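Caderno de bancada – Rurnon, manipulação de tecidos
23 de dezembro

Dia quase inteiro no planejador de pontos de preensão, e que dia bom! O prédio está meio vazio, a fila do cluster está livre e deu para treinar a rede de cantos com 4000 nuvens de pontos sem brigar com ninguém por GPU.

Recapitulando para quem chegar depois: o módulo antigo (o do Casimiro, ramo dreslow-grasp) escolhia sempre o ponto mais alto do pano. Funciona, mas o ponto mais alto costuma ser uma dobra no meio do tecido, e aí o segundo movimento começa de um lugar péssimo. O novo recebe a nuvem já recortada pela máscara do pano, dá uma nota a cada candidato e soma um termo de bainha: se há borda costurada por perto, o candidato sobe na lista. A Sharada sugeriu usar a curvatura local como desempate e entrou hoje de manhã, 68 linhas contando os testes.

Mudanças de hoje:
– limite de força dos dedos passou para o arquivo de configuração (estava escrito no meio do código, em dois lugares, com valores diferentes...)
– a aproximação agora é planejada no referencial da mesa; antes era no da câmera e qualquer recalibração quebrava tudo
– o nó de percepção publica a máscara junto com a nuvem, com o mesmo carimbo de tempo
– tempo limite do planejador: 800 ms

Preensão na toalha, pano verde por baixo:
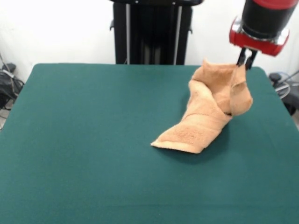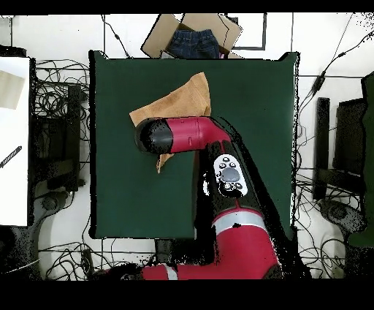
O que ainda me incomoda é a profundidade nas superfícies pretas e brilhantes do braço. O sensor devolve buracos e o filtro que os preenche inventa pontos flutuando entre o antebraço e o tecido. O verificador de colisão enxerga esses pontos como obstáculo e desiste de trajetórias perfeitamente boas. O Muthu propôs renderizar o modelo do robô na pose atual e apagar tudo o que cair dentro da silhueta, com uma folga de alguns pixels, antes de preencher qualquer coisa. Testei offline em cima dos registros gravados e os fantasmas somem quase todos – fiquei uns bons minutos só passando os quadros para a frente e para trás, de tão limpo que ficou! Falta ver o custo por quadro. Se couber no orçamento de 80 ms da percepção, vai direto para o ramo principal.

Outra coisa: a segmentação ainda se apoia demais na cor. Com fundo verde e toalha alaranjada é fácil, o contraste faz metade do trabalho. Quero repetir com tecido escuro antes de comemorar. Paavo, se você ler isto: o script de aumento de dados está em ferramentas/astach, e o parâmetro de matiz está desligado por padrão.

Pendências:
– medir a latência do filtro de silhueta com o braço em movimento
– registrar a nota de cada candidato, inclusive dos rejeitados (hoje só gravamos o vencedor e fica impossível entender as escolhas estranhas)
– perguntar ao Sivaprasad se o controlador aceita mudar o alvo no meio da descida ou se preciso cancelar e reenviar
– apagar o ramo bhat-teste2, que já foi incorporado

Pesos da rede salvos no servidor, na pasta de dezembro, com a configuração ao lado.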